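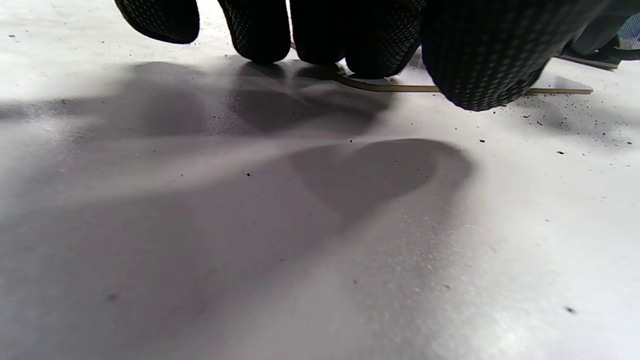
*Black glove, white surface.*

# Where does the marker go when you erase it?

Hi! I'm Virgilio Pangilinan, and I love whiteboards. I have a big one on wheels and a little one that fits in my backpack. You can draw a cat on one, wipe it off, and draw a better cat. Try that on paper and you get a gray mess!

So how come it works? It starts with the board. Paper looks smooth, but it's full of tiny gaps, and ink soaks right in. A whiteboard is shiny and hard (run your finger over one sometime), so the ink has to sit on top.

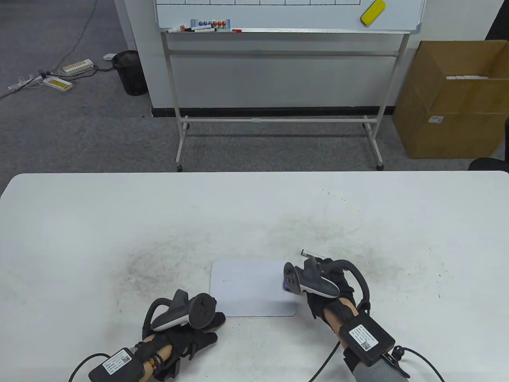
Then there's the marker. Dry-erase ink has color in it, plus a slippery, oily stuff. It also has a liquid that dries up into the air really fast. That's the part you smell! Once it's gone, the color is left lying on the slippery stuff, and it can't get a good grip on the board.

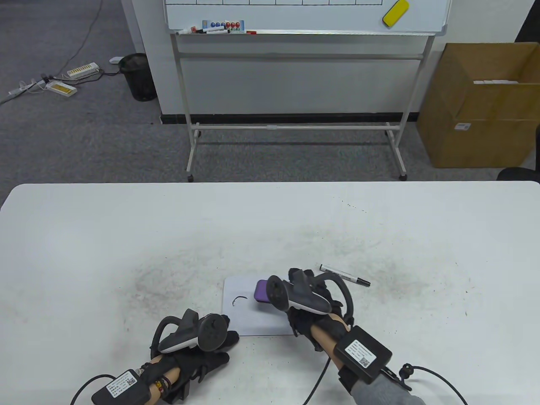 *A purple eraser on a little white board, with a short black mark beside it.*

When you rub, the eraser picks up the color as dust. Some of it sticks to the eraser and some lands on the table, your sleeve, or your nose. (I've had all of those.)

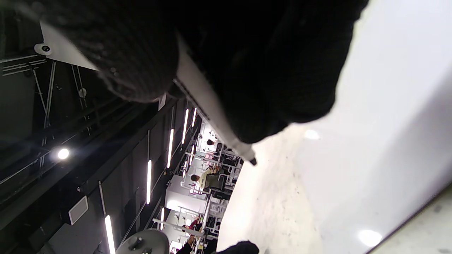
Want to test it? Draw two lines on a small board. Wipe one after six seconds and leave the other for two days. Which one is harder to rub out? My old lines get pretty stubborn, and then I use a damp cloth. Ask a grown-up before you try this on their board, and check that your marker says "dry erase" on it!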